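昇降式ワークテーブル「Gemon」 製品情報
Kandside 業務用家具 作業台・テーブル
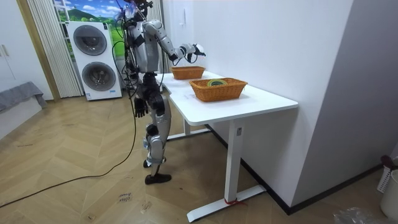

製品の概要

Gemonは、仕分け、検品、梱包準備などの軽作業を想定した長尺のワークテーブルです。天板と脚部を白で統一し、壁際に設置した場合にも圧迫感の少ない外観としています。天板は表面が平滑で、角には丸みを設けました。長辺の一方は中央付近が内側に緩やかに湾曲しており、作業者はこの側に立って、奥に置いた籠や小物に手を伸ばすことができます。

脚部の構造

天板は太い角形の脚で支持し、各脚は床面の長いフットバーに接続しています。手前側の脚の上部には灰色の小型ラベルを貼付しています。お問い合わせの際は、ラベルの記載内容をあわせてお知らせください。

主な仕様

品名:Gemon ワークテーブル
色:白(天板、脚部、フットバー)
天板高さ:最高位置で990ミリメートル
脚の本数:2
本体質量:57キログラム
高さ調節:電動式
販売元:Kandside

籠、トレー等の収納用品は製品に含まれません。編み籠をご希望のお客様には、Triantafyllou製の籠を別売品としてご案内しております。在庫状況により、色調や編み目が掲載のものと異なる場合があります。

設置上のご注意

壁に沿って設置する場合は、湾曲のある側を室内に向けてください。昇降時に天板が壁面や周辺の什器に接触しないよう、適切な間隔を確保する必要があります。フットバーは必ず水平な床面に置き、段差や敷物の端にかからないようにしてください。

ケーブル類を床に這わせる場合は、フットバーの下を通さないでください。昇降操作の前には、脚部の周囲に物が挟まっていないことをご確認ください。天板の上に人が乗ること、および天板の一端に荷重を集中させることは禁止しております。

日常のお手入れ

天板は、柔らかい布を水で湿らせ、固く絞って拭いてください。汚れが落ちにくい場合は、薄めた中性洗剤を使用し、その後に水拭きと乾拭きを行ってください。研磨剤、シンナー、アルコールを高濃度で含む製品は、表面の光沢を損なうおそれがあります。編み籠など底面の粗いものを天板上で移動させる際は、引きずらずに持ち上げてください。

納品および組立

本製品は天板と脚部を分割して梱包し、Ovthorpe配送センターより出荷いたします。搬入経路の有効幅は1,000ミリメートル以上を確保してください。組立は当社作業員が行い、梱包材は作業終了後に回収いたします。エレベーターのない建物の上層階への納品は、別途お見積りとなります。

月曜日の納品をご希望の場合は、午前9時以降の時間帯をご指定ください。ご注文後の仕様変更は、出荷手配が完了するまでの間に限り承ります。

お問い合わせ

Kandside 業務用家具部 製品担当:Kosmas Gkikas
お見積り、設置図面および交換部品に関するご相談は、販売窓口までお申し付けください。製品の外観および仕様は、予告なく変更することがあります。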